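Care Home Furniture > Resident Bedrooms > Cabinets & Storage

The Denthorpe Two-Door Bedroom Cabinet

If you run a care home, you already know how hard a bedroom cabinet has to work. It holds the good cardigans and the family albums, and it gets opened many times a day by residents, visitors and staff on both shifts. We have been supplying the Denthorpe to residential and nursing homes for a good while now, and we're still very fond of it!

Each cabinet is delivered fully built, so your maintenance team won't lose a morning to it (the shelves do come wrapped separately, in the same box as the wall brackets). Please fix both brackets before the room is used. The hinges are the slow-closing kind, which night staff tell us they appreciate, and the doors can be ordered with or without a lock.

The price is $496 per cabinet, with delivery in 21 days. Homes ordering for a whole wing often ask about the Mamgate bedside table, and yes, it comes in the same finishes and can travel on the same truck. If your home is waiting on a state grant or a county reimbursement, call Romana Skála in our care sector office before you order. She has helped a great many administrators with the quote paperwork and will happily hold a price for you until the end of June.

Orders over 200 pieces are handled by our Testlow warehouse.

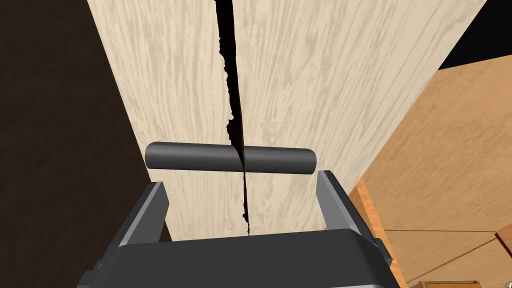
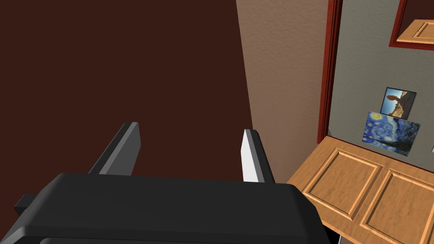 Computer renderings. Finish in the first: cream wood grain.

We use cookies to remember your basket and keep the site running. Accept | Manage settings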